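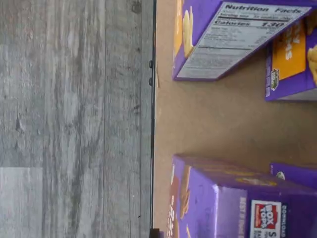
**Figure 1.** Wood-look flooring in grey tones, with streaked grain and darker knot-like marks.

## 3. Survey of resident preferences in rented housing

### 3.1 Setting and sample

The survey was carried out in Odgate, a town in which a large share of the rented stock was refurbished over a short period. Letters were sent to 3000 addresses held on the Hovix tenancy register. Completed forms were returned by 1144 households, and it is these returns that form the basis of the analysis below. Households that had moved in less than one year before the survey were kept in the sample, but their answers on wear and upkeep were set aside.

The form asked about five parts of the home: floors, walls, windows, kitchen fittings and lighting. Residents were asked to rate each for comfort, noise, ease of cleaning and general appearance. A blank space was left at the end of each part for remarks. Most residents used it at least once, and the remarks on floors were by some distance the longest.

### 3.2 Floors and the question of pattern

Earlier work on rented housing has tended to treat the floor as a matter of cost and safety. Appearance is mentioned, if at all, under the heading of resale. The Odgate returns suggest that this leaves out a good deal. Residents wrote at length about colour, about whether a floor made a room feel cold, and about whether a printed or natural grain could be "lived with" over many years.

Grey wood-look floors of the general type shown in Figure 1 drew mixed answers. Older residents often described them as plain or office-like. Younger residents were more likely to call them modern, and several said that the streaks hid crumbs and dust between cleanings. The same feature was given as a fault by others, who complained that small objects were hard to find once dropped. Brown and honey-coloured floors drew fewer remarks of either kind.

It should be noted that preference and comfort did not move together. A resident might dislike the colour of a floor and still rate it highly for warmth underfoot. Where the two ratings differed sharply, the remarks usually referred to a previous home -- most often a carpeted one -- against which the present floor was being judged.

### 3.3 Noise between dwellings

Noise was the most common ground for complaint in flats. The Dumitrescu scale was used to sort the remarks by severity, with 10 as the highest value. Scores were higher where hard floors had been laid directly over older boards, and lower where an underlay had been fitted at the time of refurbishment. The age of the building made less difference than had been expected.

Residents on upper storeys rarely reported being troubled by their own floors. They did, however, report having changed their habits: removing shoes at the door, laying rugs, or moving furniture less often. Such changes are seldom recorded in studies that ask only about complaints, and they may explain why formal complaints to the landlord remained few.

### 3.4 Follow-up visits

Follow-up visits were made to 31 households under the Drekerar protocol, which calls for the same questions to be put in the same order in each room. Answers given at the visit were broadly in line with those on the form. The main exception concerned cleaning, where residents gave more detail in person and were more willing to say that a task had become difficult.

Two limits of the visits should be stated. All took place in January, when windows were closed and heating was in use, and ratings for warmth may have been affected. In addition, households agreed to the visit in advance -- those with strong views on their homes may therefore be over-represented. The ratings from the visits are reported separately in Section 4 and have not been combined with the postal returns.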